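3.2 Cables on the work surface

In the first part of the study we asked the participants to list everything that stays on their table at the end of a working day. Very few of them wrote down cables. When we came to the rooms in June, cables were on almost every table, and in many cases they were the only thing left there. This section deals with that difference between what people report and what remains on the surface.

We use the word "resting cable" for a cable that lies on the table with at least one end not plugged in to anything. A cable that connects two devices at the moment of the visit is called a "working cable" and was treated in Section 3.1. The border between the two groups is not always clear. A display cable may be plugged in at the wall side and have its other end free on the table, waiting for the next person who brings a laptop. Following a suggestion of Loukia Christodoulou, we placed such cases among the resting cables, because the person who sits down has to do something with them before the table can be used.

In total we recorded 604 resting cables on the tables of 39 rooms. Each one was given a code for its type (power, display, network, audio, data), for its shape on the table, and for its distance from the nearest socket. The shape was coded in four classes: straight, loose loop, tied coil, and tangle. A loose loop is a cable that turns back on itself in one wide curve and is not held by a tie or a clip. A tangle is any group of cables where the coder could not follow one cable from end to end by eye.

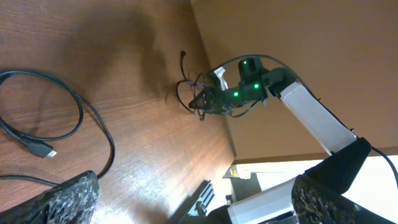

Figure 4. A display cable with an HDMI plug, coded as loose loop, on a brown wooden tabletop. 

The loose loop was the most frequent shape for display cables. We believe this has a simple cause. A cable of this kind is rather stiff, and when a person pulls out the plug and lets it go, the cable does not fall straight but keeps part of the curve it had in the package or in the drawer. To make a tied coil the person must use both hands and must also find a tie. In the interviews several participants told us that they would coil the cable "if the tie was still on it". In most rooms the ties had been lost in the first weeks.

Power cables behaved in another way. They were often pushed to the back of the table, near the wall, and there they formed tangles together with other thin cables. The participants did not seem to be disturbed by these tangles. One of them, who works in the room every afternoon, said that the back of the table "is not really the table". We heard similar sentences in other rooms, and we take them seriously. For many people the work surface ends some distance before the wall, and whatever lies behind this invisible line is not counted as disorder. This can explain a good part of the cables that were missing from the written lists.

The material of the tabletop had a smaller effect than we expected. Before the study we supposed that black cables on a light table would be noticed more, and therefore put away more often, than the same cables on a dark or strongly grained table. The data show a weak tendency in this direction, but it disappears when we look only at the rooms with more than one user. It is possible that the number of users is the stronger factor. When a table has one user, a cable is "my cable". When it has several, the cable belongs to the table, and each person leaves it as he or she found it.

3.2.1 The trial with trays and clips

In 20 of the rooms we tried two simple aids. The first was the Grundik tray, a shallow open tray that stands at the back of the table. The second was the Skomside clip, which is fixed to the side edge and holds the free end of one cable. The rooms received one aid only, and the users were told in one sentence what it was for. We did not ask them to use it.

After 28 days we visited the rooms again. The clips were in use more often than the trays, but only for display cables. A plug that hangs from a clip at the edge can be found with the hand while the eyes are on the screen, and the participants liked this very much. The trays were used too — but in many rooms for pens, keys and food wrappings, and the cables lay beside them. Aparecida Conceição, who coded the second visit, noted that a tray of this size accepts a tied coil easily and a loose loop hardly at all, so that a person who does not want to coil the cable has no use for it.

We also noted where the free plug was pointing. On tables with a clip it was always at the same place. On tables without one, the plug could lie inside the loop of its own cable, and a new user had to lift the loop before reaching a laptop with it. This is a small effort, but it was mentioned in the interviews more often than the look of the table.

Two limits should be stated. The rooms in the trial were all equipped with Bronau tables, which have a straight edge, and the clip may hold less well on a rounded one such as the Amaral. Second, the coders knew which aid each room had received. For the shape codes we do not think this made a difference, but for the question whether an aid was "in use" some doubt remains, and we return to it in Section 5.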